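Rollevus Parts Label List

A plain-text list of storage labels for home and small-shop workbenches.

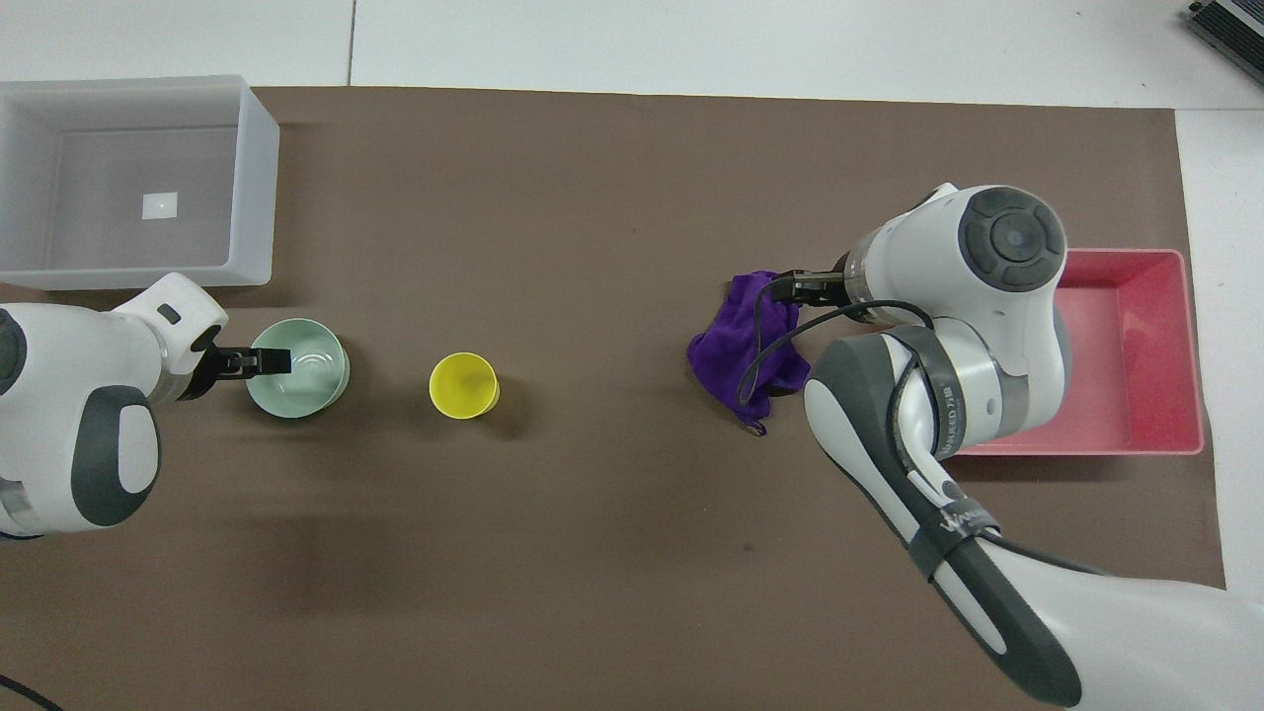
Open-topped bin on a brown bench mat.

What is in it

The list holds 800 label names for small parts: screws, washers, fuses, connectors, springs, cable ties and so on. Each name fits on one line of a narrow label, at most 30 characters including spaces. Names are in US English. Sizes are given in metric first, with the inch size in a separate column where one is in common use.

Files

labels.csv is the full list
groups.csv maps each label to one of 50 groups
CHANGES.txt says what moved between versions

Columns in labels.csv

id: a number that never changes, even if the name does
name: the text to print
group: matches groups.csv
size_mm: blank if the part has no size
size_in: blank in most rows
note: free text, not meant for printing

Where the names came from

The first half was typed from the drawer fronts in the Jato shop. The rest came from the Mutico swap list, with duplicates merged by hand. Where the two disagreed, we kept the shorter name. "Grub screw" and "set screw" are both in there under one id, with the second in the note column.

Known problems

Fuses are sorted by rating as text, so 10 A comes before 2 A. Roughly half the spring rows have no size. The Palamarchuk drawer inserts take a shorter label, and long names will wrap on them. Version 2 dropped the color column, so old print templates need to be edited before use.

Updates

Fixes are merged on Friday. Please send changes as a CSV with the id column left alone. New rows should leave id blank.

License

Free to use, print and change. Credit is welcome but not required.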